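Etiketten-Relaunch für eine kleine Brennerei: So bereiten Sie das Briefing und die Druckdaten vor

Wer die Etiketten einer bestehenden Spirituosenlinie überarbeiten lässt, verliert die meiste Zeit vor dem ersten Entwurf. Die Agentur fragt nach Maßen, die Brennerei sucht sie zusammen, und am Ende stimmt der Flaschenumfang nicht. Diese Anleitung beschreibt den Ablauf, wie wir ihn im Büro Clukside für Brennereien mit kleinen Auflagen verwenden. Als Beispiel dient die Obstbrandlinie Jevusard, deren Etiketten wir im April neu aufgesetzt haben.

Schritt 1: Bestand aufnehmen

Stellen Sie von jeder Sorte eine volle, etikettierte Flasche bereit, dazu eine leere ohne Etikett. Messen Sie den Umfang an der Leerflasche oben, in der Mitte und unten an der geplanten Etikettenfläche. Weichen die drei Werte voneinander ab, ist die Flasche konisch, und ein rechteckiges Etikett wird Falten werfen. In diesem Fall braucht die Druckerei eine gebogene Stanzkontur.

Notieren Sie außerdem:

- Nennfüllmenge und Alkoholgehalt je Sorte
- Artikelnummer und Strichcode
- vorhandene Stanzformen mit ihrer Nummer (bei Jevusard war es die 3068)
- Restbestand der alten Etiketten

Der Restbestand entscheidet mit über den Termin. Planen Sie die Umstellung so, dass die alten Rollen bei allen Sorten ungefähr gleichzeitig aufgebraucht sind. Sonst stehen alt und neu monatelang nebeneinander im Regal.
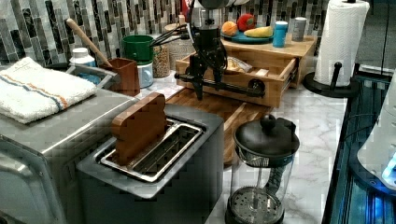 Reisinger schreibt dazu, bei ihnen habe die Inventur der alten Rollen länger gedauert als der Entwurf, weil niemand die angebrochenen Rollen erfasst hatte. Man solle sie wiegen und mit einer vollen Rolle vergleichen, das reiche als Schätzung völlig aus. Außerdem würde er die Rückenetiketten getrennt zählen, die gingen im Betrieb schneller zur Neige.

Den Hinweis mit dem Wiegen haben wir übernommen. Ziehen Sie dabei das Gewicht des Kerns ab.

Schritt 2: Festlegen, was bleibt

Schreiben Sie auf, woran Stammkunden die Flasche erkennen. Das kann die Verschlussfarbe sein, eine Schrift oder die Position des Sortennamens. Bei Jevusard war es der schräg gesetzte Schriftzug. Er blieb erhalten, alles andere stand zur Disposition.

Fragen Sie dazu auch im Handel nach. Zwei oder drei Gespräche mit Fachhändlern genügen. Fragen Sie offen, also nach der Beschreibung der Flasche aus dem Gedächtnis, und legen Sie erst danach eine auf den Tisch.

Schritt 3: Das Briefing schreiben

Ein brauchbares Briefing passt auf zwei Seiten. Es enthält die Sortenliste mit allen Maßen, die Zielgruppe, den Verkaufspreis, die Vertriebswege und das Budget für den Druck. Den Verkaufspreis lassen viele weg. Die Agentur braucht ihn aber, um Papier und Veredelung passend zu wählen.

Legen Sie auch die Zahl der Korrekturrunden fest. Wir rechnen mit 3. Jede weitere Runde wird gesondert berechnet, und das sollte vor Beginn schriftlich vereinbart sein.
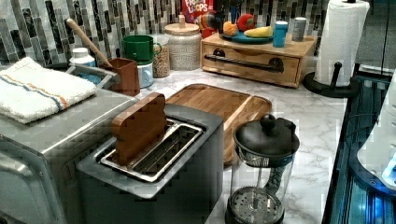

Für die Freigabe benennen Sie eine einzige Person im Betrieb. Sie sammelt die Anmerkungen der anderen und gibt sie gebündelt weiter. Widersprüche werden intern geklärt, bevor die Liste zur Agentur geht.

Schritt 4: Papier und Kleber testen

Lassen Sie sich von der Druckerei unbedruckte Muster schicken, bis zu 12 Bogen sind meist kostenlos. Kleben Sie die Muster auf gereinigte Flaschen und prüfen Sie sie über Nacht im Kühlschrank und anschließend im Eiskübel. Naturpapiere ohne Nassfestausrüstung werden dabei oft wellig oder grau.

Prüfen Sie auch Alkoholspritzer. Ein Tropfen Brand auf dem bedruckten Muster darf nach dem Abwischen keine Spuren hinterlassen. Wenn doch, hilft ein Schutzlack, der allerdings die Haptik verändert.

Schritt 5: Druckdaten anlegen

Die Stanzkontur kommt auf eine eigene Ebene und wird als Sonderfarbe angelegt, überdruckend. Prägung, Heißfolie und Lack erhalten ebenfalls je eine eigene Sonderfarbe. Kleine Schriften legen Sie nur in Schwarz mit 100 % an, sonst werden sie bei geringsten Passerdifferenzen unscharf.

Die Pflichtangaben setzen Sie zuerst und gestalten darum herum. Mindestschriftgrößen und Sichtfeld klären Sie vorab mit der zuständigen Behörde oder einer Fachberatung. Im Projekt Distell mussten wir ein fertiges Frontetikett wieder öffnen, weil der Alkoholgehalt zu klein gesetzt war.
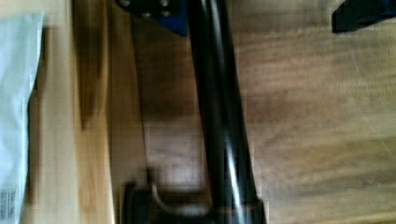 Exportieren Sie das PDF ohne Farbumwandlung, wenn die Druckerei nichts anderes vorgibt, und wandeln Sie Schriften erst in der letzten Fassung in Pfade um. Die offene Datei archivieren Sie mit allen verknüpften Bildern.

Schritt 6: Andruck und Freigabe

Bestehen Sie auf einem Andruck auf dem Originalpapier. Beurteilen Sie ihn auf der gefüllten Flasche, bei Tageslicht und noch einmal unter der Beleuchtung im Verkaufsraum. Ein klarer Brand lässt das Etikett anders wirken als ein fassgelagerter.

Unterschreiben Sie die Freigabe je Sorte einzeln und vergleichen Sie dabei den Strichcode mit einem Handscanner. Ein Muster jeder freigegebenen Sorte bleibt im Betrieb und dient bei Nachdrucken als Farbreferenz.

© Clukside Verpackung und Etikett | Kontakt | Impressum | Datenschutz | Nach oben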